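# Visit report: the Tirkstead workshop arm

I spent July 6, 2020 at the Tirkstead shared workshop, where Kevser Sarıgül and Do-yoon Shin are building a small manipulator and teaching it to move objects around a toy kitchen. Most of our club has seen the mailing-list posts. What follows covers the parts the posts leave out, mainly wiring, mounting and the record-keeping.

## The room

Tirkstead is a former print shop with a concrete floor and one long window. The metalworking end is behind a curtain. The arm lives at the other end, next to the electronics benches, with its own circuit and its own switch by the door. Members sign up for two-hour slots. Sarıgül and Shin have the bench on a standing arrangement until the end of August, after which it goes back into the general pool.

Floor vibration was the first thing I asked about. The lathe does disturb the arm when it takes a heavy cut. They tried rubber feet, which made it worse by letting the whole table rock, and then bolted the table to a steel plate. The plate weighs 67 kg and came out of the old press bed. Shin showed me two logs of base motion, before and after. The second is flat enough that they stopped looking at it.

## The arm

It is a serial arm with a two-cable harness, one for power and one for data, daisy-chained from joint to joint. The motors are a matched set bought used through Bilgin, a surplus dealer. One arrived with a worn output bearing and was exchanged without argument. Total spending stands at 3,320 dollars, including the supply and the computer but excluding the plate and the parts they ruined.

The harness has been rebuilt twice. In the first version the cables ran outside the links with ties at every bracket, and the data line failed by fatigue near the elbow. In the second the cables were routed inside, where they could not be inspected. The current version runs outside again with a service loop at each joint and a printed clip that holds the connector body, so the crimps carry no load. Clip drawings are in the Tirkstead binder. Print them with the layers across the hook, or the hook snaps off.

Shoulder torque is the limiting figure. At full reach the arm holds a 374 g test weight, but the shoulder motor heats until its protection trips. They now cap the payload in software at 200 g and keep the elbow bent wherever the task allows it. Sarıgül would like a counterspring. Shin wants to shorten the forearm. Both have been drawn, neither has been cut.

## Control and software

The control program is called Surkusus, after a name Sarıgül had been saving for something. It reads joint positions, applies limits, and sends targets at a fixed rate. Everything passes through the limiter, including commands typed by hand. I asked whether the limiter could be bypassed for testing and was told no, which I think is right. The one serious crash they have had came from a bench script that talked to the motors directly.

Calibration takes a few minutes. The arm is moved by hand to a printed jig, the joint readings are stored, and the program compares them with the last session. A difference above the threshold stops the startup and asks for a check of the horn screws. Thread locker on those screws cut the number of stops sharply. They use the medium grade. The strong grade meant heating the horn to get it off, and a warped horn is scrap.

## The task

A toy kitchen is a convenient test fixture. It is cheap, it is built to a reduced scale that suits a short reach, and it has a stove, a sink and shelves at different heights. The work at present is colored blocks and a clear bowl on the stovetop. Transparent walls are a harder case than the blocks, and the rim leaves little clearance for the fingers on the way in.
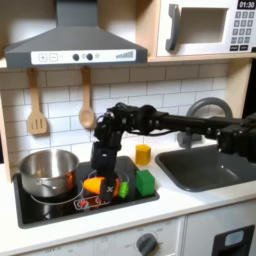
Approach angle matters more than I had expected. A vertical approach keeps the fingers clear of the rim, but it uses up the wrist range, and the forearm then has to travel high over the sink to get there. A tilted approach saves the wrist and risks the faucet. They settled on vertical for anything over the stove and left the sink for later.

Finger pads were the other long discussion. Bare printed fingers slid on painted blocks. Bicycle tube gripped well and left black marks. The current pads are a silicone sheet from Bremar, cut with a knife and fixed with double-sided film. The film creeps over a long session, and the pads are checked against a scribed line at each break.

Each attempt is logged with the start position, the object, the result and a short note. Sarıgül writes the notes herself and does not allow "failed" without a cause. "Slipped, left pad" is acceptable. So is "unknown," though it has to be initialed.

## Points to take home

For our own build I would copy the service loops, the connector clip and the calibration jig as they stand. The single path through the limiter should go in before any motor is powered. I would not copy the power switch by the door. It is too far from the bench, and Shin agrees; a second one, on the table edge, is on order.

I have the clip file and a sheet of their jig dimensions. Both will be in the club folder once I have redrawn the jig in inches. Shin asked for our notes on counterspring sizing in return, so whoever has the spreadsheet should send it to me.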